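Teleoperators wanted for our simulated tabletop project (paid, remote, June start)

Hi, I'm Chepkoech Mfaume and I run data gathering at Cinosix, a small outfit that trains arms to do table chores. I'm looking for people to drive a simulated robot arm from home and record lots and lots of short runs for us. If you like fiddly video games, or you've ever spent a whole evening trying to get one stubborn thing to sit where you want it, please keep reading!

We call the project Eseck. You log in, you get a table, an arm and a few things on it, and a line of text tells you what to do. You do it, hit save, and the table resets with everything moved a bit. Runs you mess up get saved too, with a different tag – I want those, so don't go deleting them to look good.

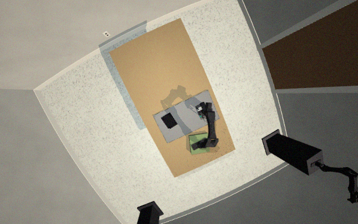

One of the Eseck tables from the overhead view, with the gripper over the right side of the tray.

So far we have 3272 saved runs, and most come from the same few people, so the policy has picked up our bad habits (mine especially, I come in way too fast). New hands would help a lot. You don't need a robotics background. You do need a decent internet connection, a computer that can handle 3D graphics, and a game controller. If you don't own one, tell me and we'll mail you one.

Sessions are 90 minutes, with a break whenever you want it. Plan on two or three a week through the end of June. The first one is training with Wondimu Tefera, who wrote the control software and is very patient about it. That session is paid like any other. After that you pick your own hours, except for a group call on Thursday at 4 p.m. where we go over odd runs together.

You need to be 18 or older. We record the arm's motion, the simulated views and your controller input. Your webcam and mic stay off while you drive.

To apply, send a few lines about yourself through the form on the Cinosix jobs page and put "Eseck" in the subject. No resume needed – just tell me when you're usually free and what controller you have, if any.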